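Remon Building Services – Help Desk
Ticket category: HVAC / Noise and comfort
Site: Stirmont, upper floor, room 14
Opened: 21/02/2026
Status: Closed – monitoring
Priority: Normal

REPORTED ISSUE
Intermittent rattle above the ceiling, worst in the first hour after the heating comes on. Occupants also report that the room stays cold on the side away from the door. Thermostat reads 2 degrees below setpoint through most of the morning. No alarms on the controller.

ENVIRONMENT
Air handler: Dewulf, single zone, belt-driven supply fan
Controller: Gudau wall unit, networked
Filters: pleated, changed in September per the service sheet
Duct: rigid main, flexible branch to each diffuser

INITIAL CHECKS
Controller schedule correct. Clock correct. Setpoint not overridden locally. Restarted the controller from the panel; no change in behavior.

Supply air temperature measured at the nearest diffuser was normal. Temperature at the far diffuser was also normal, but airflow was weak. This ruled out the heating coil and pointed to a branch restriction or a damper problem.

Filters inspected. Light dust, no bypass around the edges. Not replaced.

LOG ENTRY 1
Ran the fan at fixed speed to reproduce the noise. No rattle at 50 percent. Raised speed in steps. Rattle started on the way up and stayed until the fan settled, then faded. Repeated with the same result.

Fan belt checked for wear and tension. Belt slightly slack but within limits. Tightened anyway. Pulleys aligned. The rattle did not change, so the air handler was ruled out as the source.

LOG ENTRY 2
Room side checked next. The controller and the air handler are on their own circuit, so outlets in the room can be used for test equipment without affecting the fault.
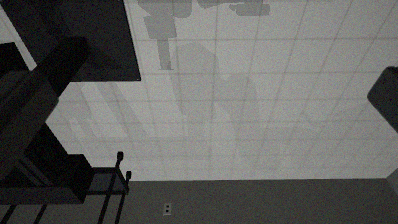
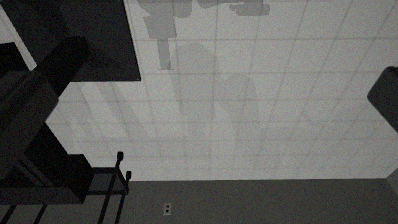
Wall outlet, first view; ceiling grid, second view.

Pressing on the tiles by hand made no difference to the noise. Ceiling grid ruled out. Diffuser screws tight.

LOG ENTRY 3
Opened the ceiling near the far diffuser and followed the branch back to the main. Two faults found:

1. Balancing damper on the far branch had slipped almost closed. The locking nut was loose on the quadrant and the blade was free to move. At rising fan speed the blade fluttered against its stop. This is the rattle.

2. Flexible branch was sagging between supports, with a tight bend just before the diffuser collar. Enough to cut airflow even with the damper open.

CORRECTIVE ACTION
Damper reset to the position marked on the duct. Locking nut replaced and tightened. Flexible branch shortened, one strap added, bend eased. All connections taped again.

Fan run through its full speed range after the repair. No rattle. Airflow at the far diffuser now close to the near one – small difference left as is, within the balancing tolerance.

FOLLOW-UP
Controller trend log checked after 14 days. Room reached setpoint within 32 minutes of start on every occupied morning. No further noise reports.

Remaining dampers on this floor use the same type of nut. Separate work order raised to check them at the next filter change. If the noise comes back, reopen this ticket and note the fan speed at the time.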